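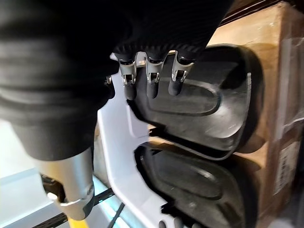

By Baoshan Ye
For readers in grades 3 to 5

How Is a Plastic Thing Made?

Look at a toy truck, a lunch box or a bike helmet. Most of the hard plastic around you got its shape in a mold.

A mold is a hollow block, usually made of steel. Think of an ice cube tray. Water takes the shape of the tray, and it keeps that shape when it freezes. Plastic works in a similar way, but it has to be melted first.

It Starts With Pellets

Plastic comes to the factory as small beads called pellets. They look a bit like grains of rice. If the part is going to be black, black coloring is mixed in with them.
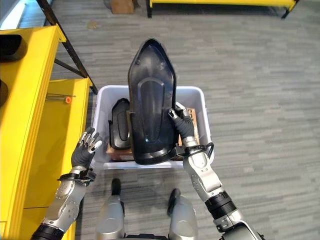
The pellets drop into a long heated tube. A big screw turns inside the tube and pushes them forward. By the time they reach the end, they are a thick, hot goo, something like honey.

At the Perklow factory in Gildale, the screw then pushes the goo into the mold very hard and very fast. It has to fill every corner before it starts to cool.

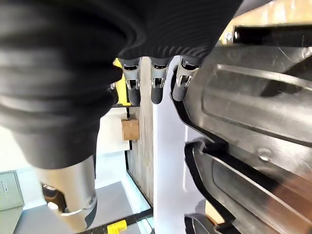

Cold water runs through channels in the steel and takes the heat away. The mold opens, and small pins push the new part out. One machine at Perklow makes 170 parts an hour. "The cooling takes the longest," says Tianyou Tian, who runs it.

Why Are So Many Parts Hollow?

Thick plastic cools slowly and can shrink in odd ways, leaving dents. Thin walls cool evenly and use less plastic. To make a thin wall stronger, designers add ribs — raised lines, often on the inside where they don't show.

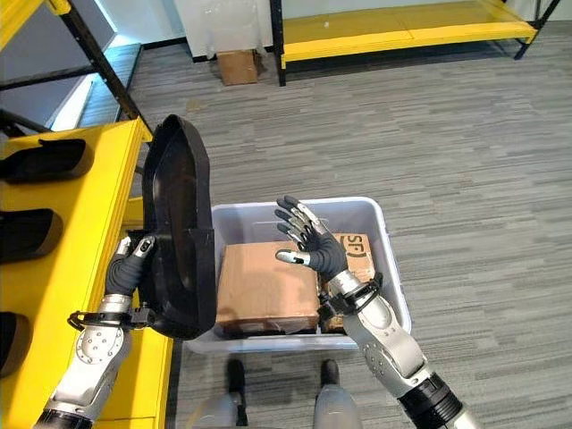 Try It at Home

Turn a plastic bottle cap or a toy brick over. Look for a thin line where the two halves of the mold met. Then look for small circles left by the pins.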